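Review: The Stirnent Shared-Space Rulebook and Floor Kit, After a Summer in Our Break Room Kitchen

I have been putting off this review because I wanted to live with the kit first, and because a rulebook is a funny thing to review at all.
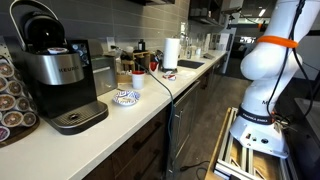

We bought the Stirnent kit in July, when our little group at Firidlow started doing arm work in a real kitchen after years of doing it in a fenced cell. A fenced cell is easy to have rules for. You close the gate, the gate switch tells the controller, and you go about your day. A kitchen aisle where people also want their coffee is another matter, and the safety notes we had carried over from the cell ran to 14 pages and mentioned food exactly once (to say there shouldn't be any).

So, what do you get? The box holds a spiral-bound rulebook of 200 pages, a set of laminated cards, floor tape in two colors, cable clips, a bag of hang tags for plugs and switches, and a tape measure that I could have lived without. We paid $787 for the single-room version. There is a full-site version at $3,084 which adds a training day and more tape than any sane person could use, and I'll come back to that.

The rulebook first, since it is most of what you're paying for. It is written by someone who has clearly stood in a room with a moving arm and felt a bit nervous, and I mean that as high praise. It starts with the risk assessment and keeps dragging you back there, which is right. The international standards for industrial robots, and the material on people and robots sharing a space, all start in the same place: look at the whole job you are doing, tool and workpiece included, before you decide anything about speeds or fences. Plenty of folks buy an arm that was designed for working near people and figure the matter is settled. But an arm that is gentle on its own can be holding a full mug of hot coffee, and the rulebook has a good plain chapter on exactly that. You assess the mug, you assess the coffee, you assess the plug on the coffee maker, and by then you've usually found something you hadn't thought of.

Our own list got long in a hurry. A pod coffee maker seems like such a friendly little appliance until you write down what it does! It has a lid that goes up and down on a lever, it makes very hot water, it has a pointed part that punctures the pod, and it lives on a counter with a dish and cups and a sink a short way down. The rulebook has you sort each of these into "remove it," "guard it," or "tell people about it," in that order of preference, and it's quite stern about not skipping to the third one. I had skipped to the third one on nearly everything. Our trials with the lid and the pod are now done with the machine unplugged at the outlet and a hang tag on the plug, and the few that need real water have their own card and their own sign-off.

Now the cards, which I think are the best thing in the box. There is one for starting a session, one for handing over to another operator, one for stopping and one for after something has gone wrong. They're short. You can read the starting card out loud in less time than the arm takes to boot, and we do read it out loud, both people, every session. Zamfira Crăciun runs most of our kitchen trials and she was the biggest skeptic in the group; she has used checklists that were mostly there to be signed. She came around somewhere in the second week, when the card's question about where the stop button was got the answer "on the other side of the arm." It had been moved to make room for a laptop. It now has a fixed spot, within reach of whoever is standing watch, and the laptop can go find somewhere else to sit.

I do have complaints, and the cable chapter is the main one. It's nearly all about permanent installs, with trunking and conduit and proper drops from the ceiling. That is lovely if you own the building. If you have an arm on a base in a kitchen aisle, you have loose cords to deal with, both on the counter and at floor level, and what you want is a page on how to live with that decently. The clips help with some of it. They are fine on a drawer front and on the rails of a platform, but they let go of tile after a few days, and I've had to buy others. We ended up writing our own cable rules: no cord runs over a counter edge while the arm is moving, no cord lies loose in the walking path during a session, and the slack at the back of the base gets tied up at the end of the day. I would not say we keep to all of them perfectly. The third one slips the most, and it slips because of me.

The chapter on walkways is stronger. It makes you measure the aisle with the arm at full stretch, in the worst pose it can reach and not only the poses you have programmed, and mark that on the floor. Florin Gavrilă did ours on his hands and knees one evening and it was a sobering bit of tape, I'll tell you. The marked zone took in the sink and a good piece of the dishwasher door. Before that we had all been leaning past the thing to rinse our cups — with the brakes on, mind you, but still. Our rule now is that nobody reaches into the zone with the arm enabled, and anyone who wants the sink asks the operator, who stops the arm and says so. It costs us a minute here and there and I have stopped minding.

The tape itself is good. It has stood up to shoes and a mop and one spilled bowl of soup. It leaves a slight residue if you peel it after a month, so go gently if your flooring belongs to a landlord.

There's a section on food hygiene that I hadn't expected, and I'm glad of it. If people eat and drink from the same kitchen you test in, you need to decide which cups are test cups, and you need to keep deciding it, every day, in some way a visitor would understand. We gave the test items their own shelf and a colored dot underneath. The book also asks you to wipe down any gripper surface that touches a rim or a pod, and to keep grease and cleaning sprays for the arm well away from the counter.

How does it compare with the others? Before this we looked at the Herari guide, which is a download and a good deal cheaper. It's careful and complete and I fell asleep over it twice. It assumes you have a safety officer with a whole office. The Iordache wall charts are handsome, and we still have one up, but they're reminders for people who already know the rules. Stirnent sits between them, and for a small group I think that's the sweet spot. Please do remember, though, that none of these replaces the standards themselves or the manual for your arm, and the Stirnent book says so itself more than once. If you're not sure about your assessment, pay somebody qualified to go over it with you. We did, and she found two things we'd missed.

About the full-site version: skip it unless you have several rooms. The training day is supposed to be very good, and perhaps it is, but the single-room kit has the same book and the same cards.

A few small things, in case they matter to you. The spiral binding lies flat, bless it. The hang tags take pencil better than pen. The index is poor, and "emergency stop" is listed under "button." Replacement cards can be ordered one at a time, and ours came quickly.

Four stars out of five from me. The missing star is for the cable chapter, and I'd happily give it back in a second edition.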